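April
By Charoen Luangrath

Small parts want to leave you. I have repaired clocks, mixers, sewing machines and one stubborn pasta roller on the same bench in Minancombe, and the hard part has seldom been the repair. The hard part is being on my knees with a flashlight at 11 p.m., looking for a spring that weighs less than a raisin. These are the habits that have kept me off the floor, mostly.

Cover the bench. A bare hard top is a bowling alley. An old towel works until a screw hooks itself in the loops, so I use felt or a piece of heavy plain cloth, something with a bit of drag and no pile. Pick a color that isn't the color of your screws. I used a silver-gray blanket for two years and I'd like those evenings back.

Muffin tins are better than jars. Jars are for people who know what they own. With a tin you go left to right in the order things came off, then right to left when you put it back together. If there is a cup left over with something in it at the end, you have a decision to make about your character.

Egg cartons are fine for one evening. Do not carry one across the room by the lid.

Take the cover off over a tray. I know you think there's nothing under there that can move. Prasert Yensuk thought so too when he opened his mother's kitchen timer, and he had a very good view of the mainspring.

Springs come out inside a bag. Put the whole assembly and both hands into a big clear freezer bag and let it jump. You'll look like you're defusing a sandwich. The spring will be in the bag.

Magnets: keep a dish magnet for steel screws, and keep it well away from watches. Brass doesn't care about your magnet, so check which you've got before you trust it. A screwdriver that has picked up some magnetism is handy for starting screws and a nuisance near anything that ticks.

For cleaning old grease off small gears, mineral spirits and a stiff toothbrush will do nearly everything. Open a window. Pour a little into a shallow dish, brush along the teeth and then down into the gaps, wipe, and leave the part on a rag until it dries. Wooden toothpicks get the packed stuff out from the roots of the teeth and won't scratch. I once bought a Pakix cleaning pick set with a molded case and a little booklet. It's in the drawer. The toothpicks are on the bench.

Nylon gears are another matter. Warm water and dish soap, and keep the solvents off them unless you know what plastic you have.

Sandpaper, for when you have to dress a burr: 600 grit, wet, a few light strokes, and stop. If you find yourself reaching for the 2000 to make it pretty, nobody will ever see the inside of that mixer again and supper is getting cold.

Label bags with the machine, the month, and what was wrong with it. "Misc" is not a label. I have a bag marked "important" in my own handwriting and it contains a washer.

Before a gear goes back, hold it up to a light and go around the teeth. You want the same shape all the way. A tooth that leans, or has a shiny flat worn on one side, is your noise. Then look through the bore for grit.

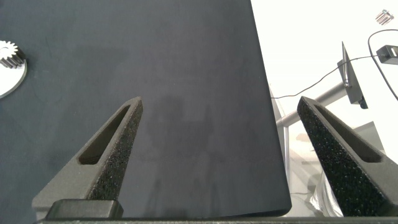
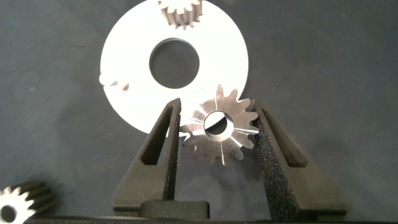 Second one: steel spur gear, pointed teeth, with a round bore through the middle.

Can I use cooking oil on the gears in a hand mixer if that's all I have in the house?

Leave it dry for a day and go buy the right grease. Cooking oil thins out, runs where you don't want it, and then turns to varnish, and you'll be back with the toothbrush by fall. Food-grade grease comes in a small tube that will outlast the mixer. Put a thin smear on the teeth, turn it by hand a few times, and wipe off whatever squeezes out.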